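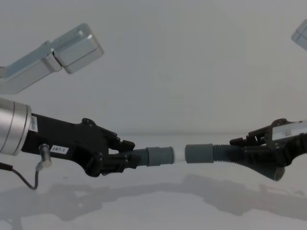 How do I stop the tabs on my tin litho farm set from breaking off?

Bend each tab only once, and only as far as it needs to go to hold. A tab that has been folded and straightened a few times will crack at the fold no matter how careful you are. If you want to take the buildings down between displays, leave the corner tabs bent slightly and slide the walls apart at the roofline.

Posted under Playsets and Figures

More detail from the original poster, Kereama

I have a Prolico barn set, the one with the two-story barn, the silo and the long chicken shed. The number stamped on the base is 2365. It came to me in the box with most of the figures. The previous owner must have set it up every Christmas, as the tabs on the barn are all a bit wavy. One snapped clean off when I put the back wall on, and another one next to it has a bright line across it where the paint is gone. I'd like to put the barn up on a shelf and leave it there, but I also want to be able to move it if I have to. The figures are the soft plastic kind, cream colored, 36 of them. They seem fine. The box has a split corner and some old tape on it, which I have not touched. I don't care about resale value very much, but I don't want to ruin it either.

Jamthorpe, replying

If you are going to leave it on a shelf, you don't need to bend the tabs over at all on most walls. Push them through the slots and give each one a small twist with your fingers, enough that it won't slide back out. The roof will hold the top of the walls together. I have a barn and a gas station up this way and neither one has come apart.

For the tab that has the bright line on it, leave it straight. That line is where the metal has already started to go. Don't try to flatten it out with pliers. If you have to use pliers on any of the others, wrap the jaws in a couple of turns of masking tape or you will scratch the litho, and scratched litho rusts.

For the one that broke, you have a few choices. You can ignore it, if the wall has enough other tabs. You can use a small piece of thin brass strip, bent in an L and held on the inside of the wall with a dab of removable putty. Some people solder a new tab on. I would not do that on a printed wall because the heat goes right through and browns the paint on the other side.

Do not use super glue. It fogs the paint near the joint and you can't get it off afterward.
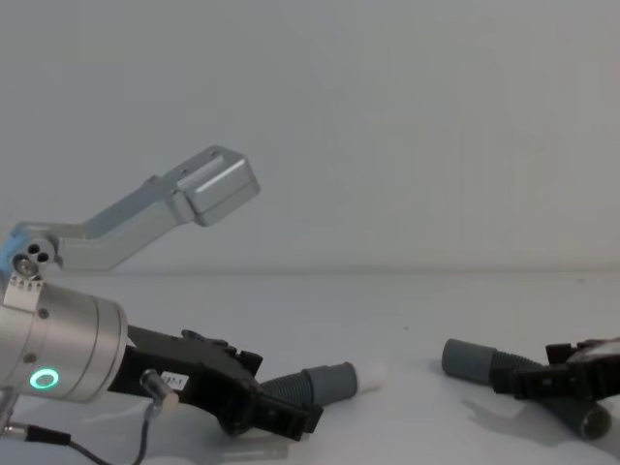 One more thing about the shelf. Keep it out of the sun. The reds on these barns fade before anything else does, and you end up with a pink barn on the window side and a red one on the wall side. A lamp is fine if it isn't close. If the room is damp, put a coat of plain paste wax on the bare edges where the metal was cut at the factory, and on the slots too. Try a spot on the bottom first. I do mine every October when I change over the shelves.

As for the figures, store the ones you don't display in a cardboard box or in paper. Soft plastic left touching vinyl bags or hard plastic trays can get sticky after a few years. Don't let them sit directly on the litho for years either. I put a square of clear polyester film under each animal.

Ultcombe, replying

I had the same set as a kid, and my brother stepped on the silo. Anyway, just use tape on the inside. It's what we did and it stayed together. You can see it a little from the top.

Mirjam Schwaiger, replying

Please don't use household tape. It dries out, the sticky part stays behind, and when you clean that off some of the paint may come with it. Same goes for the tape that is already on your box. Leave that alone unless it is lifting on its own.

I agree with most of what Jamthorpe wrote. I would add that you should check the base before you put weight on it. On the Prolico farm sets the base is one sheet with the edges rolled under, and if it has been stored standing up it can have a bow in it. When you fit the walls to a bowed base the tabs at the ends are pulled sideways, and those are the ones that break. Lay the base on a flat table with a few books on it for a week, with a clean towel between. That takes out a mild bow. A real crease won't come out that way and I would leave it.

The order you put it together in matters too. The sheet in my box says to start with the front wall, but I get less strain by starting with the back corner and working around:

Back wall and left side, joined at the corner, tabs not twisted yet
Set both into the base
Right side next
Front wall last, with the doors already hung
Roof on, then twist the tabs

If a tab won't go in its slot, look at the slot. Often the edge has been mashed down and you can open it with a wooden toothpick. Forcing the tab is how it gets the first kink.

To move it once it's up, slide a stiff board under the whole thing and carry the board. Don't lift by the roof.

On replacement parts, a single wall does turn up at shows now and then, usually from a set that was too rusty to save. Check the number on the inside of the wall before you buy. There is a smaller barn, number 423, that has nearly the same printing, but the side walls are shorter and the slots don't line up. I paid 10 dollars for one of those by mistake.

Kereama, replying

Thanks. The base does have a bow in it, toward the silo end. It's under some cookbooks now. I took the back wall off again and the tab with the line on it held, so I will leave that one straight. Does the paste wax go on the printed side too, or only the edges?

Mirjam Schwaiger, replying

Only the edges and the slots. On the printed side I just use a dry, soft brush. Wax can leave a haze in the embossed parts, and the siding on that barn has a lot of them.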